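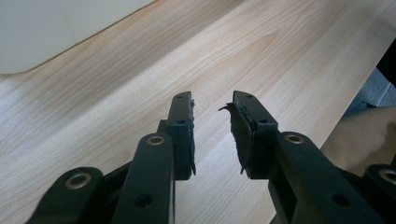 The finger pads on a Clurnorer hand-held gripper, one more torn than the other.

Buppha Rojanasak has a drawer of things that were supposed to save her time. The Clurnorer kit hasn't gone into it yet. "It's on probation," she says.

She runs a small testing shop in Oakley that looks over automation gear for buyers who can't afford a bad guess. Zidska, which sells the kit, offers a pair of hand-held grippers, the software to log what a person does with them, and a service plan. The pitch is that workers show the job with their own hands and a robot learns it from the recordings. Rojanasak has heard versions of this before, and she wanted to know what the grippers were like to use before anyone talked to her about learning.

Her first complaint is the pads. The brochure promises 1000 hours between changes. "A thousand hours of what? Holding it?" she says. "They don't say what you're picking up or how hard you squeeze. I asked twice." The rest of the hand she rates higher. The fingers and link arms are black plastic, with brass-colored bushings at the pivots, and she likes that she can see the screw holes and get at them. A set of replacement pads costs $43, and the plan includes 2 sets a year.

"So do the math on that. If the pads last like they say, why are you sending me two sets?"

The trial jobs are dull on purpose. Sorting trays, lids, small parts, the sort of bench work a packing company would want off its hands. Rojanasak thinks this is where most kits get found out. A demo with a big foam block tells her nothing. A lid lying flat on a table tells her a lot, and so does a tray with narrow compartments, where a thick finger has to go down between two thin walls.

She also doesn't care for the cables. "You're told to move naturally. Then you've got a wire coming off each hand. I move like somebody who's afraid of pulling a plug out."

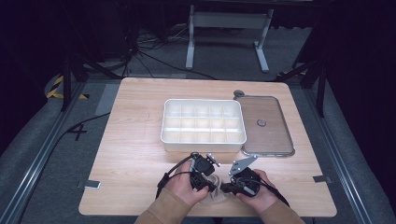

Milico, where an earlier version of the kit was tried in February, takes a kinder view of it: the cables stop mattering after the first morning, the shop wrote when we asked, and the people on the bench got used to the weight sooner than they expected. What they did not get was a robot that could do the job unattended, though they say Zidska never put a date on that.

Rojanasak read the reply and shrugged. "Getting used to something isn't a feature."

Zidska recommends 1000 recorded tries per task. She would like to see what comes out at the other end, on a tray the system hasn't met, with her choosing the tray. The company has offered to run that at its own site. She has told them to come to Oakley, and she is waiting to hear back.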